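I bought my first bass at a yard sale for less than a tank of gas, so you can guess how I felt walking into the Vorkard shop in Pundholm with 800 bucks in my pocket and a plan to spend all of it. The Ren was hanging right by the door. Short scale, one pickup, two knobs, and a neck so slim I kept checking I hadn't grabbed a guitar!

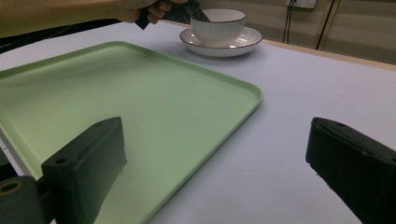

Keith Fothergill builds them, 16 or 17 a year depending on how his wood dries, and he let me sit in the back room and play until my fingers gave out. The low E is the thing. Short-scale basses can go floppy down there (mine at home sounds like a rubber band on a shoebox), but this one stayed tight even when I dug in.

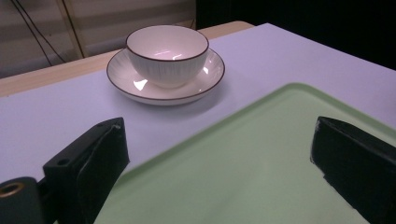 Then Haiyan Du plugged me into the Cemo, the little preamp she designed to go inside the fancier version. It gives you three bands of EQ and a switch that fattens up the mids, and I left that switch on the whole afternoon. She likes it off. We argued about it through a Motown line, a slow blues and something I half remembered from high school band.

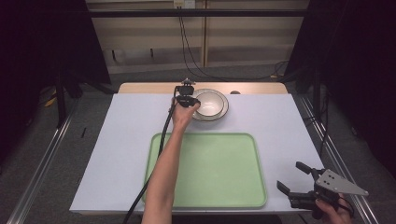
My one gripe is the finish. Keith only does gloss, and my thumb sticks to the back of a gloss neck by the second set. I'd love a plain off-white satin body with one thin dark line running around the edge, same as the rim on that bowl and its saucer, and I told him so. He said he'd think about it in February, when the spray booth is free. Meanwhile I took the gloss one home, no Cemo, and I've already been back to ask what it costs to add one.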